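4. Unpacking and sorting the small parts

Before you start, clear a space on the table and keep the delivery box close to you. Do not throw the box away until step 6 is finished. The Ikedeck drawer insert comes in a separate parcel and is not needed yet.

1. Take out the small items one by one and put them on a cloth or a table cover.
2. Turn every item over and look at its underside before you decide where it belongs.

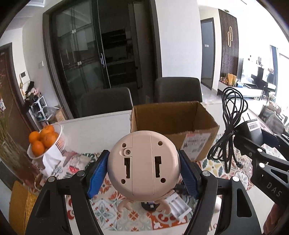
Latches and slots are easy to miss from the front side. On some items the back is the more useful side - the round pink one has a small latch held by a screw, with two slot openings below. Do not open such a latch at this step. If a screw is present, write "screw" on the item card, so that you will bring the correct screwdriver later.

3. Place chargers and power adapters together. Place remotes, computer mice and other hand items in a second group.
4. Untangle the cables by hand. Do not pull on the plug.

CAUTION: Never keep unprotected batteries together with metal parts. Put battery chargers away empty.

5. Read the rating on each power adapter and copy it to the card. An adapter marked 2000 mA is not the same as one marked 700 mA, even when the plug fits.
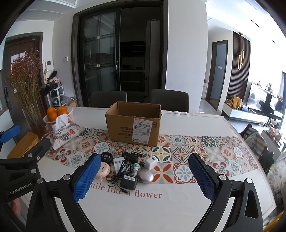

Fig. 4-2. Small items in front of the open box, before grouping.

6. Look into the box again for very small parts, for example caps and knobs. Put them in the 40 mm pocket of the insert when it arrives.

Note: if you do not know what a part is for, keep it in a marked bag until March and then decide.

Text: Ilze Mockus. Checked by Kalevi Rantala, 6 May 2023.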